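Wurton Kitchen Robot Trial: Grip Release Fault
Frequently Asked Questions

What happened?
During testing at the Bisinar site in October, the robot's gripper opened without a command while it was carrying a dinner plate. The plate broke on the floor. A second release occurred the following day. The two events have been recorded as a single fault.

Was anyone injured?
No. Staff were outside the marked work area on both occasions.

How many tasks had been completed before the fault?
The robot had completed 1,066 handling tasks. Of these, 43 involved plates.

What was the cause?
The wrist controller, supplied by Brorine, lost its force reading for a short period and returned the gripper to its default position, which was open. The default has been changed to hold.

Has the robot resumed work?
Yes, under restrictions. Arm speed has been reduced, and a supervisor must keep the emergency stop within reach at all times. Glassware and knives remain excluded.

Which tasks are being repeated?
Plate handling at the sink, the counter and the oven, including with the oven door down. 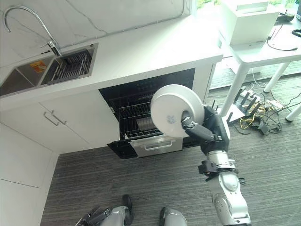

By the Nnaji Safety Office | Updated Tue 25 January

The plate is gripped at the rim and underside and may be held close to vertical. Heating elements stay off for all oven tasks until the revised controller program has been approved.

Who should I contact to report a fault?
Press the emergency stop, leave the work area and notify the site supervisor. A written report is due within four hours. Do not attempt to remove an object from the gripper by hand.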